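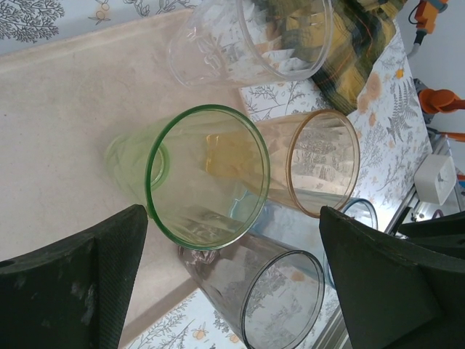

Page last changed: 5/29/26

Ticket 2209: Varon gripper kit, glasses on their side are not picked reliably
Product: Varon two-finger kit with wrist camera, supplied by Leltovia
Status: open, waiting for supplier
Priority: normal

1. Problem as reported

We have the Varon kit on trial and we must decide if we buy it or send it back. The task is to take drinking glasses from the table and put them upright in a rack. With standing glasses we have no complaint. With glasses lying on their side the kit often reports "no stable grasp" and goes back to its start position, or it closes the fingers and holds nothing.

The wrist view attached to this ticket is from the layout we use for all the tests below. There are five tinted and clear glasses, all close together, and the green one is between the fingers. The printed tablecloth is visible through the glasses, and I believe this is a part of the problem.

2. What the manual says

The manual of the kit has one page for transparent objects. It says to use even light and to teach every new object from 4 angles. It does not say if the object may be lying down when it is taught. It also does not say anything about patterned cloth under the object. I have read the page several times, also in the Spanish version that came from the reseller Ríos, and both versions are the same on this point.

3. Tests done on our side

Test A. Factory settings, nothing changed. The green glass was found in most attempts. The clear glass was found very seldom. Two times the software put one single outline around the green and the amber glass together, as if they were one object. In the wrist view they do overlap, and there is a yellow reflection at this place, so I can understand the mistake.

Test B. Same layout, edge sensitivity raised from 4 to 5. The clear glass was found more often, but now the software also marked leaves of the tablecloth print as edges of a glass. The arm went down to a place beside the glass and the safety stop came. No damage.

Test C. Sensitivity back to 4, plain cloth over the printed one. Much better. The green, the amber and the grey glass were all picked. The pale blue one was refused when it was behind another glass, and accepted when I moved it a little away.

Test D. Printed cloth again, glasses taught new while lying down. Better than Test A, but not as good as Test C. The clear glass is still the weak one.

In total we have 279 attempts in the log. The complete log file is uploaded to the Prerkuvby portal under this ticket number.

4. Condition of the fingers

The support desk asked for the condition of the finger pads. The green pads have scuffs and white dusty marks on the surface. I cleaned them with a damp cloth, let them dry and repeated part of Test A. I saw no clear difference. If the marks are a sign of wear, please tell us at which point the pads must be changed. The price of a spare pair is not in our offer.

5. Reply from Leltovia support (copied from e-mail)

"Thank you for the detailed tests. The joined outline is a known limit when two tinted objects overlap. Please set 'Separate by colour' to ON in the advanced menu and repeat Test A. For the clear glass we recommend a plain surface at this time. An update for clear objects is planned for August. We will answer separately about the pads."

6. After the reply

"Separate by colour" is now ON. The green and the amber glass get two outlines, also when they overlap. This point can be closed from our side. The setting makes every pick a little slower, but for us this is acceptable.

The clear glass on the printed cloth is not solved. A plain surface is possible in our test room but not at every customer, and the brochure says "any household table", so we would like a written answer on this.

7. Open questions for the supplier

- Is the August update included in the trial price, or only for buyers?
- Can the trial be made longer until we have tested the update?
- When must the finger pads be changed, and what do they cost?
- Should glasses be taught standing, lying down, or both?

Next action: Leltovia. The kit stays mounted and the settings stay as in section 6 until we have the answer.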